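¿Cuántas demos por disposición de la encimera? Mi política coge el bol y pasa de los cubiertos

Foro de ayuda Kodico › Aprendizaje por imitación › Recogida de datos

Hola a todos. Llevo desde febrero peleándome con esto y ya no sé si el problema son mis datos o soy yo, así que os cuento con detalle y me decís. Estoy grabando demostraciones teleoperadas en simulación, con un brazo y pinza de dos dedos, en una cocina con encimera de mármol oscuro. Siempre hay un bol blanco y unos cuantos utensilios finos repartidos alrededor.
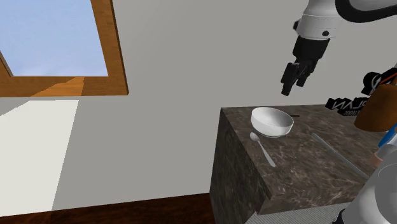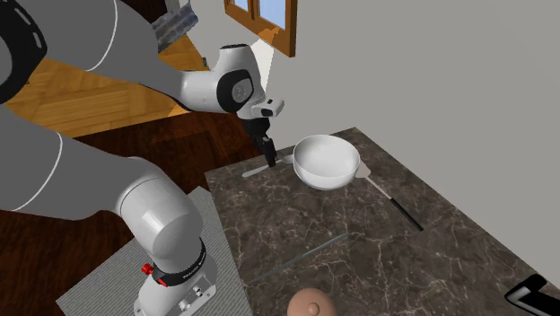

Publicado por Akua Gyamfi
4 de diciembre de 2023 · Etiquetas: teleoperación, simulación, conjuntos de datos, agarre
2 respuestas

La tarea es sencilla de decir: el operador recibe una frase («coge la cuchara», «coge el cuchillo», «coge el bol») y tiene que agarrar ese objeto y levantarlo. Nada de apilar, nada de verter. Cada vez que se reinicia el entorno cambian las posiciones y también los objetos que salen. En la primera captura, por ejemplo, tengo cuchara y cuchillo; en la segunda me tocó la espátula pegada al bol por la derecha y un cubierto claro metido en parte por detrás, con la pinza justo al lado.

Tengo 3.692 episodios grabados. Sí, ya sé que suena a mucho. Los hemos hecho entre Sena Sowah y yo, con el mando de Kokkinos, a ratos, por las tardes sobre todo. El entrenamiento lo lanzo con Virkurari, con la configuración que trae por defecto menos el tamaño de lote, que lo tuve que bajar porque mi tarjeta no da para más.

Y el resultado es el siguiente. Con el bol, fenomenal, lo coge del borde casi siempre. Con los utensilios, un desastre. Le pido el cuchillo y la pinza se va toda decidida hacia el bol, se queda un rato por encima como dudando y luego baja... al bol. ¡Le da igual lo que le diga! He hecho una tanda de evaluación de 40 intentos pidiendo solo cubiertos y en 13 levantó lo que le había pedido. En los demás, o bol, o cerrar los dedos en el aire a un dedo del mango.

Cosas que ya he probado, para que no me las repitáis:

Entrenar más tiempo. Va a peor, si acaso. Se vuelve todavía más fan del bol.

Cambiar la frase («agarra», «levanta», «coge»). Igual.

Subir la resolución de la cámara fija. Mejoró un poquito con la espátula, que al menos tiene el mango negro y largo y se distingue bien. Con las cosas plateadas finas no noté nada.

Quitar los episodios en los que yo me había equivocado y había vuelto atrás. Aquí sí que tengo mis dudas, porque igual quité demasiados.

Lo que quiero saber, en concreto: ¿cuántas demostraciones grabáis vosotros por cada disposición de objetos antes de reiniciar? Yo grabo una sola frase por disposición y reinicio, y Sena insiste en que habría que sacar varias de la misma. Otra duda: ¿tengo que equilibrar por objeto? El bol sale en todas las disposiciones y los cubiertos van entrando y saliendo.

Si hace falta subo el fichero de configuración, aunque es bastante soso. ¡Gracias de antemano!

Horațiu Pană
Miembro desde hace tiempo · Respuesta marcada como útil por quien preguntó

Hola, Akua. A mí me pasó algo clavado el año pasado, con tazas en lugar de boles, y perdí un mes entero tocando la red cuando el asunto estaba en cómo grababa. Te cuento lo que haría yo, por orden de lo que más me ayudó.

Primero, Sena tiene razón (díselo de mi parte, que seguro que le gusta). Con una frase por disposición, la red no tiene ninguna razón para leer la frase. Piénsalo desde su lado: si cada imagen inicial va asociada a una única trayectoria, puede aprenderse «esta imagen, este movimiento» y el texto le sobra. Cuando luego le pones una imagen nueva tira de lo que más ha visto, y lo que más ha visto es ir al bol. La manera de obligarla a escuchar es que la misma imagen inicial tenga finales distintos según lo que le pidas. Con el entorno de tu primera captura yo grabaría tres episodios: uno al bol, otro a la cuchara, otro al cuchillo, restaurando exactamente el mismo estado cada vez. En simulación eso es gratis, guardas la semilla y listo. Los que trabajamos con brazos de verdad te miramos con bastante envidia.

¿Cuántos por frase y disposición? Yo me quedo en dos. A partir de ahí prefiero gastar el tiempo en colocar las cosas de otra manera. Hay gente que hace cinco o seis iguales y luego descubre que ha grabado cinco veces el mismo gesto.

Segundo, cuenta los episodios por objeto pedido, no por objeto presente. Que el bol salga siempre en la mesa no es malo en sí, lo malo es que sea siempre el pedido. Haz el recuento antes de grabar nada más. Me juego algo a que el bol te gana por goleada, porque cuando uno está cansado y le dejan elegir, elige el bol. Es grande y se deja agarrar. Yo lo hacía sin darme cuenta. Ahora la frase me la da el programa y no puedo saltármela.

Tercero, la posición de partida. En tu segunda captura los dedos están justo a la izquierda del bol, muy cerca de la superficie. No sé en qué momento del episodio está sacada, pero si tus episodios empiezan así, la red arranca ya medio encima del bol y cualquier empujoncito la manda allí. Saca la pinza más arriba y varía el arranque: unas veces hacia el borde delantero de la encimera, otras hacia la pared. Yo desplazo el arranque unos centímetros al azar en cada reinicio y noté la diferencia en la primera tanda.

Cuarto, lo de los mangos finos. Aquí ya es otro problema distinto y conviene que no lo mezcles con el primero al evaluar. Cuando la pinza va al objeto bueno y cierra en el aire, eso ya es puntería. Una varilla gris sobre un mármol lleno de vetas claras es muy puñetera de ver, para la red y para cualquiera, y si además la imagen se reduce antes de entrar al codificador, la varilla se queda en un par de píxeles. ¿Tienes cámara en la muñeca? No la mencionas entre las entradas. Con una vista cercana del último tramo el cierre mejora muchísimo. Y al grabar, gira la pinza para que los dedos se cierren atravesados respecto al mango, y hazlo pronto, cuando todavía estás arriba. Si lo giras en el último instante, esa corrección dura muy poquito en el episodio y apenas pesa al entrenar.

Quinto, sobre los episodios que quitaste: yo los recuperaría. No todos, claro. Los que acaban mal, fuera. Pero si te habías pasado de largo, volviste y acabaste levantando la cuchara, ese episodio vale oro, porque enseña a salir del lío. Una red que solo ha visto trayectorias perfectas no tiene ni idea de qué hacer cuando se desvía un poco, y se desvía siempre. Ese «se queda un rato por encima como dudando» me huele en parte a eso.

Mi propuesta es que no tires nada de lo que tienes. Graba un lote pequeño, 142 disposiciones nuevas por ejemplo, con todas las frases posibles para cada una, y mézclalo dándole más peso en el muestreo. Evalúa separando dos casillas: «fue al objeto pedido» y «lo levantó». Si la primera sube y la segunda no, ya sabes que te queda la parte de la cámara y el giro.

Ah, y mira si Virkurari te está recortando la frase. En mi versión había un límite de longitud muy rácano y a mí me cortaba justo el nombre del objeto. Me quedé con una cara...

Akua Gyamfi
Comentario a la respuesta de Horațiu Pană

¡Madre mía, gracias! He hecho el recuento por objeto pedido y sí, goleada del bol. Me da hasta vergüenza poner los números. Lo de recortar la frase lo he mirado y por ahí estoy bien. Cámara en la muñeca tengo disponible, pero no la estaba metiendo como entrada, para ahorrar memoria. Voy a probar primero lo de las frases múltiples, sin tocar la cámara, para no cambiar dos cosas a la vez.

Sena ha leído lo de que tenía razón. Insoportable toda la tarde.

Horațiu Pană
Comentario

Perfecto, una cosa cada vez. Al restaurar la semilla comprueba que se restaura también la pose del brazo, que a mí se me quedaba la del episodio anterior y tardé en verlo.

Tanveer Talpur
Nuevo en el foro

Yo uso Drerus y no me pasa. Lo que hice fue aumentar los datos con cambios de color y de luz y me fue bien, prueba eso. También puedes quitar el bol de la mesa y ya está, así solo puede coger los cubiertos. El mármol yo lo cambiaría por un color liso, que se ve todo mejor.

Ohemaa Ayaaba
Moderación · Comentario a la respuesta de Tanveer Talpur

Un matiz, por si alguien llega aquí con el mismo problema. Quitar el bol en unas cuantas disposiciones está bien para variar. Si lo quitas de todas, la red no aprende a elegir, y en cuanto vuelva a haber un bol delante estaréis como al principio. Lo del color liso, lo mismo: para comprobar si el fallo es de visión es una prueba estupenda y rápida, pero luego hay que volver al mármol si es donde se va a evaluar. Y cuidado con los cambios de color fuertes si en las frases usáis colores («el bol blanco»), que la frase deja de corresponder con lo que se ve.

Tanveer, bienvenido. Si puedes, cuenta qué objetos usas y cuántas frases distintas hay por disposición, así se puede comparar.

Tanveer Talpur
Comentario

Uso un solo objeto, un cubo. La frase es siempre la misma.

Akua Gyamfi
Comentario

Vuelvo con novedades, aunque a medias. Llevamos grabado un trozo del lote nuevo, con la semilla guardada y todas las frases por disposición (la pose del brazo no se restauraba, Horațiu, menos mal que avisaste). Es bastante más pesado de grabar, porque después de hacer el bol te toca el cuchillo en el mismo sitio y luego la cuchara, y no hay escapatoria. Me he descubierto haciendo los giros de muñeca tardísimo, justo como decías. Los estoy repitiendo.

Una pregunta tonta: cuando un cubierto queda medio tapado por el bol, ¿grabo igualmente la frase de cogerlo? Se puede llegar por el extremo que asoma, pero a veces toco el bol y lo muevo un poco.

Horațiu Pană
Comentario

Grábala si desde la cámara fija se ve un trozo suficiente para agarrar. Que el bol se mueva un poco no me preocupa. Si para sacar el cubierto tienes que apartar el bol a propósito, eso ya es otra tarea y la guardaría en carpeta aparte.

Akua Gyamfi
Comentario

Hecho, carpeta aparte. Cuando tenga la evaluación con las dos casillas la pego en este mismo hilo.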